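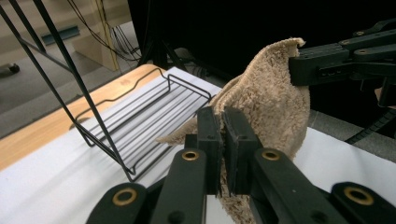
Hand-Held Grippers and Where to Put the Camera
Project report, autumn term
Lefteris Mavromatis
2026-10-15

1. Background

When I joined the Rønning lab in March I was given a pair of hand-held grippers, a table, and the very friendly instruction to "find out what they are good at." That is a lovely thing to be told and also a hard thing to turn into a project, so I spent the first weeks mostly picking things up and putting them down again. The question I settled on in the end was a modest one: if a person works with two of these grippers on soft household things, which camera gives us the recordings we can use? The choices were a camera on each gripper, a camera on the head, or all of them together.

The grippers are our own build, known in the lab as the Grutby pair after the drawing they started from. They have parallel jaws, flat black finger pads, and brass bushings at the pivots of the linkage. I had used one at an open house before and thought I knew what to expect, but working with two at once is a different skill (my left hand is still the slow one!).

2. How the work was done

All recording was done at the same table, which has a white sheet over light wood and a frame of dark extrusion around it. I kept a black wire dish rack on the table for most of the sessions, because I wanted something thin and fussy in the background that would show up any blur.

I recorded 700 short attempts over 26 sessions. Each one was a single action such as lifting a towel by two points, passing a corner from one gripper to the other, or squeezing something soft from both sides. Afterward I went through the recordings with Cindex, the labeling program the lab already uses, and marked the moment of first contact wherever I could find it. If I couldn't decide within three tries, the attempt was marked "unclear" and I moved on, which I found surprisingly hard to do at first.
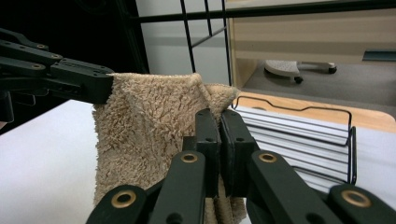 Figure 1. A towel held by both grippers, seen from the camera on the lower one. Plates stand on edge in the rack to the right.

3. Gripper cameras

The camera on the gripper was my favorite from the first day, and I should admit that before giving any results. The two pads stay in the same place in the picture no matter where the hand goes, so you always know where to look, and with terry cloth you can follow a single crease right up to the pinch. First contact was easy to mark in nearly every towel attempt.

The trouble comes with the other hand. When the second gripper reaches in from the side, you get its jaw and part of its arms, and then it leaves the picture again as soon as either wrist turns. The fabric also hides a good deal. A towel lifted between the two grippers can cover the very corner you would like to check, and I had to open the recording from the other side to settle it. In total 268 attempts needed both gripper recordings before I was willing to label them.

4. Head camera 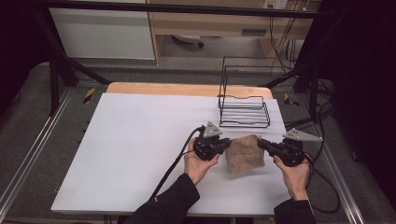 Figure 2. Two-handed hold on a soft tan item, from the head camera.

I had not expected to like the head camera as much as I did. It shows both hands and most of the table at once, and for anything where the hands work together it saved me a lot of switching back and forth. You can also see the cables, and after one long afternoon of catching the right-hand one with my elbow I began checking the head recording for cable trouble before anything else.

What it can't give you is the last little bit before the jaws close. The pads are small from up there, and the triangular plates on top of the grippers can get in the way when the wrists tilt.

5. What I would do next

For towels and other cloth I would keep the gripper cameras and treat the head camera as the one that tells you which hand is doing what. The Davanden pads, which have a softer face, arrived too late to be part of this report, but they fit the same screw holes and I would like to repeat the passing task with them. I would also practice more with the left hand before recording anything.

The labels and my session notes are in the shared project folder, sorted by session.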